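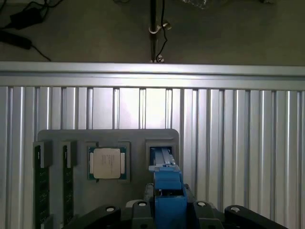 Minutes and Resolutions

Melanwood Public Library Association
Minutes of the Regular Meeting of the Board, 21/01/2023
Reading Room, Hatlow Branch

Presiding: Greer Galbraith
Recording: Valentin Ene

The meeting was called to order at 6:35 p.m. A quorum was present. The agenda was adopted with one change, the parking item being moved ahead of the summer schedule.

1. Minutes of the previous meeting

The minutes were approved as circulated, subject to a correction under item 4, where "Lammers Street" should read "Lammers Road".

2. Financial report

The closing balance of the general fund was reported as $3,756. Two invoices for window cleaning remained unpaid at the date of the report and have been passed for payment. A member asked whether the photocopier income had been entered under fees or under sundry receipts. It was confirmed that it had been entered under fees, as in prior years. The report was received.

3. Public computers

Mr. Ene reported on the condition of the public computers at both branches. The machines at Hatlow are slow to start, and patrons have complained of lost print jobs. A written quotation has been received from Irkon for parts and labor. Members felt that the quotation did not state clearly whether the price included removal of the old equipment. Mr. Ene was asked to obtain this in writing.

It was moved and seconded that no order be placed until the revised quotation has been seen by the Board. Carried.

4. Lending figures

The Hatlow Branch recorded 783 loans in the last reporting period. Large print titles continue to be in demand, and the waiting list for new crime fiction is longer than the Board would wish. The Chair noted that the figures for the Lammers Road Branch had been received too late for inclusion and would be attached to the February papers.

Discussion followed on overdue items. A proposal to suspend fines for children's books was considered. Members were divided, and the question was laid over to allow the branch supervisors to comment.

5. Parking at Lammers Road

A letter was read from a resident who objected to vehicles being left across the driveway beside the branch during story hour. The Board expressed regret for the inconvenience. It was agreed that a notice be placed at the entrance and that the matter be mentioned at the start of each session. The Chair will reply to the resident.

6. Summer reading schedule

The draft schedule was reviewed. Registration was set at a limit of 130 children across both branches. The opening event will be held at Hatlow, with the lawn to be used if weather permits. The request for a second craft table was approved. No decision was reached on evening sessions.

7. Other business

The side door at Hatlow does not close fully. Mr. Ene will arrange for the hinge to be looked at.

8. Next meeting

The Board will meet again in February at the Lammers Road Branch. Papers should reach the recording secretary one week in advance.

The meeting was adjourned at 8:10 p.m.

Respectfully submitted,
Valentin Ene
Recording Secretary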